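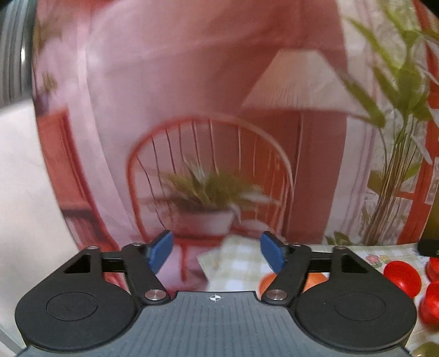

Kereama Household Recipe Cards: transcriptions, version 2

By Eun-ji Yoo
Updated in March

WHAT IS IN THE SET

The set holds 1,083 handwritten recipe cards, typed out and lightly tagged. The cards belonged to the Kereama family and were written by at least four hands over several decades. Hemi Kereama lent the boxes and answered questions about names, places and abbreviations. The typing was done by me, with a second pass by Hemi on anything that involved family names or te reo Māori words.

Version 1 had 1,000 cards. The rest came from a tin that turned up later, mostly preserves and Christmas baking, so the balance of the set has shifted a little toward jam.

FILES

cards.csv – one row per card
hands.csv – which writer is thought to have written which card
measures.csv – the measures used on the cards and what we take them to mean
notes.txt – anything that would not fit in a column

All files are UTF-8 with Unix line endings. The CSV files use commas and double quotes. If your spreadsheet program turns "1/2" into a date, import the amount columns as text. It will do this without warning you.

COLUMNS IN cards.csv

card_id: a letter for the box and a number for the position in it. Box T is the tin. The numbers follow the order in which the cards were found, including the ones that were clearly filed in the wrong place.

title: as written. Where a card has no title the field is empty. I did not make titles up, so several plain scone recipes can only be found by searching the body.

source_person: the name given on the card, such as "from Aunty" or "Mrs. next door." Full names of people outside the family have been cut down to initials.

ingredients: one field, with items split by semicolons. Spelling is kept. "Buter" is on the card and is in the file.

method: as written, with line breaks changed to a slash. Many cards have no method at all. The writer knew how to make a sponge and only needed the amounts.

oven: the oven setting in the writer's words. It may be a number in Fahrenheit, a number in Celsius, or "mod." for moderate. Numbers under 250 are a problem, as a card saying 200 could be either. See KNOWN PROBLEMS.

category: one of cake, biscuit, bread, pudding, preserve, meat, fish, vegetable, drink, household, other. "Household" covers floor polish, a cough mixture and similar cards. Please do not make the cough mixture.

marks: ticks, crosses and comments added after the card was first written, such as "good," "too dry," or "double for the hall."

confidence: high, medium or low. It describes how sure we are of the reading. It says nothing about the recipe.

HOW THE CARDS WERE TYPED

I typed from the cards themselves, one box at a time. I used Flodumo for data entry because it let me keep the semicolons and slashes without trying to tidy them. Each card was read back once against the row. Low confidence rows were then set aside and gone through with Hemi at the kitchen table, which was slow but settled most of the open ones. A word we still could not read is shown as [?]. A word we could partly read is typed with the doubtful part in square brackets, for example "tart[ar]."

Crossed-out text is left out of the body and goes in notes.txt under the card number. This was changed after version 1, where crossed-out amounts were sitting next to the corrected ones and made a few cakes look very heavy.

MEASURES

A "cup" on these cards is not always the same cup. The two oldest writers used a breakfast cup, which is larger than a standard one, and they did not always say so. Where the writer is known and the card just says "cup," measures.csv gives our best guess. We have not changed any amounts in cards.csv.

"Dessertspoon" is between a teaspoon and a tablespoon. The tablespoon itself may be larger than an American one. "Butter size of an egg" has been left alone.

KNOWN PROBLEMS

– Oven numbers between 150 and 250 may be in either scale. We did not convert them.
– Some cards are copies of each other with small changes. These have been kept as separate rows. There are a lot of ginger crunch.
– The hands.csv file is opinion. Writer B and Writer C may be the same person before and after an injury.
– Box D got damp at some point and the ink has spread on the lower lines. Methods in that box are often short for this reason.
– Category was assigned by one person. Fruit loaf went under bread until I changed my mind partway through Box C, and I have not gone back.

USE

The files are free to use for study, teaching and cooking at home. Please ask before printing whole cards in a book or selling anything made up mainly of them. If you quote a card, give its card_id and the version number.

The card photos are not part of the release. Some have phone numbers and addresses on the back.

CHANGES FROM VERSION 1

Added Box T. Moved crossed-out text to notes.txt. Added the confidence column. Fixed swapped titles on a run of pages in Box A, where every card was one row out. Removed the column called "rating," which nobody in the family had agreed on.

CORRECTIONS

Send the card_id, the column, and what you think it should say. Corrections are usually looked at on a Friday.

Get an email when a new version is posted. Enter your address to subscribe. You can unsubscribe at any time.

Related items
Plurach Church Supper Menus
Girport Garden Diaries, transcribed
Old kitchen measures: a short list
How to read faded pencil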